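About Dela

Dela started with one empty room, two folding tables and a borrowed kettle. Elīna Vaher had spent years helping friends and neighbors get their homes back in order after a move, a new baby or a parent's passing, and people kept asking whether she would teach them how she did it. She said no for quite a while (she will be the first to tell you this), and then one December she gave in and invited a handful of people over to sort through boxes together. They stayed until well past supper, and most of them came back the next week.

Young-sook Ki was one of those first guests. She had worked in housewares for most of her life and had strong opinions about shelf heights, drawer liners and where a mixing bowl ought to live, and before long she was teaching right beside Elīna. The two of them have run the school together ever since, and they still disagree about whether towels should be folded or rolled. You are welcome to bring it up in class, but please leave yourself plenty of time.

Today we have 42 students enrolled in our home-keeping program, and over 241 people have finished it since we opened. Some of them want to work as organizers. Some are setting up a first apartment. A good many simply want to open a closet at home without something falling on them, and we think that is a perfectly fine reason to go to school!

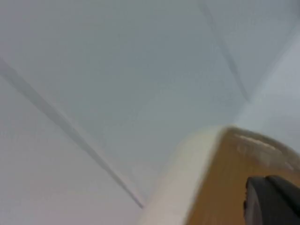 We like to begin every course with plain surfaces. Before anyone buys a basket or prints a label, we ask them to clear one spot completely, wipe it down and leave it alone for a day or two, just to find out how it feels to walk past it. Pale, smooth panels with nothing resting on them are a kind of sight our students come to enjoy, and the thin grey seams where one flat piece meets the next get their attention too, as dust loves a seam and a quick wipe across the middle will miss it every time. Young-sook teaches this part with a soft cloth and a great deal of patience.

From there we move on to kitchens, linen closets, entryways and the dreaded paper pile. Classes are kept small and last 2 hours, with a tea break in the middle that tends to run long. You'll practice on real things — mismatched lids, winter gloves, the cords that go to who knows what — and you're encouraged to bring a box of your own from home. We never make anyone throw anything away. If you want to keep all 40 of your grandmother's teacups, we will happily help you find a good shelf for them.

We also run Galang, our Saturday-style open workroom for former students, which in practice meets whenever enough people want it to. It's a cheerful, slightly noisy couple of hours, and somebody usually brings cake.

New students can join at the start of any course, and visitors are always welcome to sit in on a class first. Just write to the office and ask for Elīna or Young-sook, and one of us will write back with the next open date and directions to the side door.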